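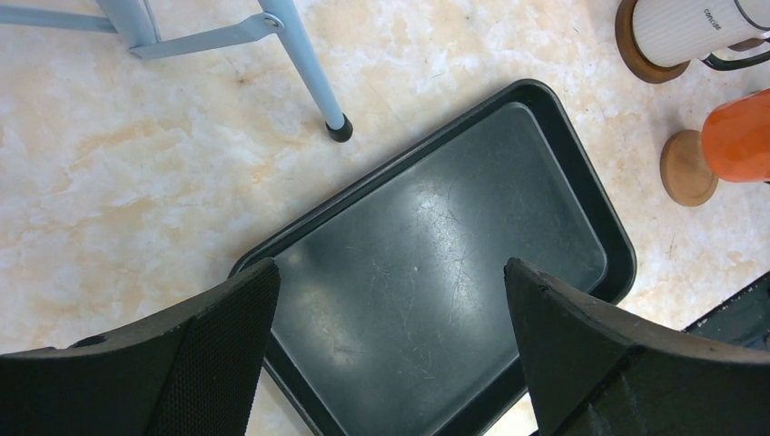
Getting fine scratches out of a dark plastic tray (and keeping it from scratching the marble)

Posted by Sabina Tóth in Kitchen & Surfaces

I have a big dark plastic serving tray with a raised rim and rounded corners. It came from Makanness six years ago and it has carried every meal, plant pot and bag of potting soil in this apartment since. The flat part is now covered in fine white scratches, going every which way, worst in the middle. From across the room it passes for a pattern. Up close it looks like somebody taught a cat to skate.

I have tried dish soap, then a melamine sponge, which I now suspect of adding to the collection. My sister swears by olive oil. It looked wonderful for one evening and then everything on it slid.

The other half of the problem is what the tray sits on, namely polished marble, cream with peachy clouding. It has a few thin scratches of its own and one little brown speck where several gray veins run together. I can't tell whether the speck is a stain or simply part of the stone, and I have been glaring at it since September.

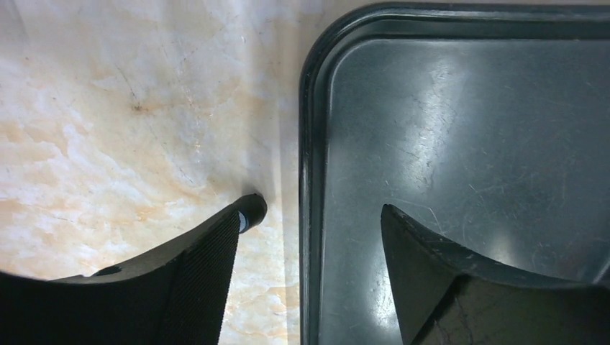
So, two things. Can the tray be brought back without painting it? And is the tray what's scratching the marble, or should I be blaming the pepper mill?

——

trandwood_tom

You won't get it back to new, so settle that with yourself first. You can get it a good deal better. Wash it, dry it, then tape a strip along the rim so you have a clean edge to stop at. Wet-sand the flat part with 3000 grit, light pressure, plenty of water, in one direction. It will look worse. Keep going. Wipe it down and follow with a plastic polish and a soft cloth.

Try a corner before you commit. If the tray has a textured finish, stop there, because sanding will leave you a shiny patch in a dull field and you'll miss the scratches.

Skip the melamine sponge from now on. It's an abrasive with good manners.

——

faso41

just buy a new tray?? or put a placemat in it. mine has had a placemat in it for 5 years and I have no idea what's under there

——

Nautiyal Stone Fan

Can't help with the plastic, but on the marble: turn the tray over and run a fingertip along the bottom. Plastic by itself is softer than marble and won't do much. Grit caught underneath will, and you did mention potting soil. Wipe both surfaces before you set it down, lift it — don't slide it — and stick some thin felt pads on the bottom. Replace the pads when they get dirty or you've just built a sander.

As for the speck, marble often has mineral bits along its veins, and yours sitting right where they meet makes me think it was there before you were. If you want to check, lay a poultice of baking soda and water on it under plastic wrap overnight. Rinse well. No vinegar and no lemon, whatever your sister says.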